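# Workshop tips: getting a gripper to hold a mallet

*June 25, 2025*

We put the Clesen fingers and the Tilleck fingers through the same job: pick up a mallet, pass it across, tap three dots. A toddler does it in seconds and then hits the cat. These are the tips worth keeping.

**Put a cloth down first.** Plain, one colour, no pattern. Cameras love a dull background, and a dropped mallet sounds less like a dropped mallet.
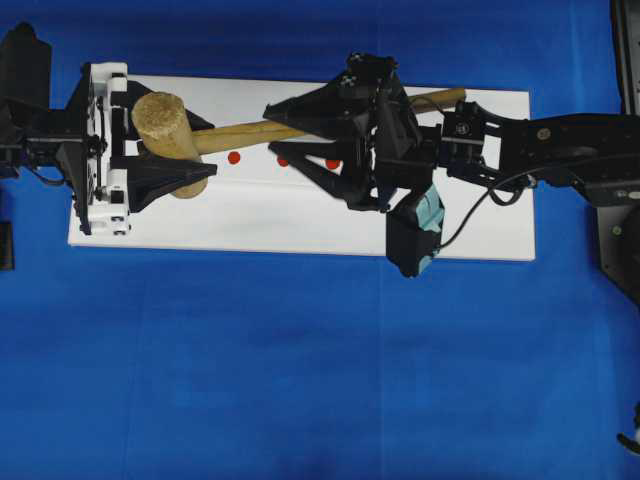 *Two arms, one mallet. The left fingers have the head between them, the right ones hover over the handle.*

**Set the grip by the thin end.** The head of a mallet is chunky and forgiving. The handle is smooth, round and looking for a way out. If your fingers will hold the handle through a tap, they'll manage the head without any fuss. Start with the force low and creep up – the Listo controller has a scale that runs to 1,000, and we never needed the top half of it.

**Hold it near the end, as you would yourself.** Choking up on the handle feels safer and gives you a swing like a tired butler. 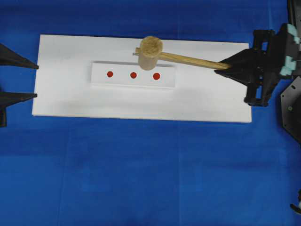
*Gripped by the end of the handle, head by the clear strip.*

**Practise the handover slowly.** Both arms holding at once is the moment when they can have an argument, and the mallet always loses. Close the second gripper fully, wait a beat, then open the first. We logged 1,208 handovers and the bad ones were nearly all impatience (ours).
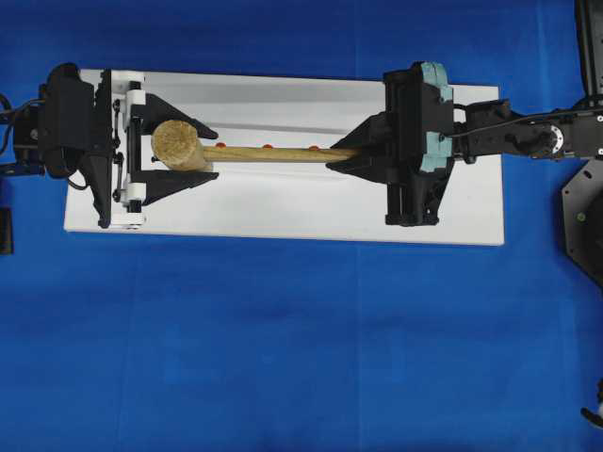
Finger shape matters more than the price would suggest. Flat fingers pinch a round thing along one line, and it rolls. A pair that closes into a V, like the one round the mallet head on the left, gives it somewhere to settle. If yours are flat, stick on a bit of thin rubber before you go shopping.

**Check the wrist camera with the fingers open.** They take up a good deal of the view, and you want your target between the tips.
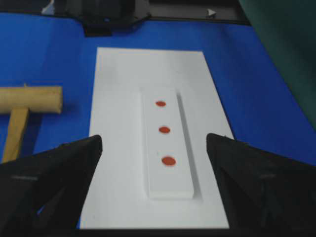 Do it again with them shut, and once more with the tool held, then save all three views under names you'll still understand in September. Ours are in a folder called Inga. I couldn't tell you why.

**Wipe the fingertips.** Dust did more harm than any setting we changed. A damp cloth, let it dry, carry on.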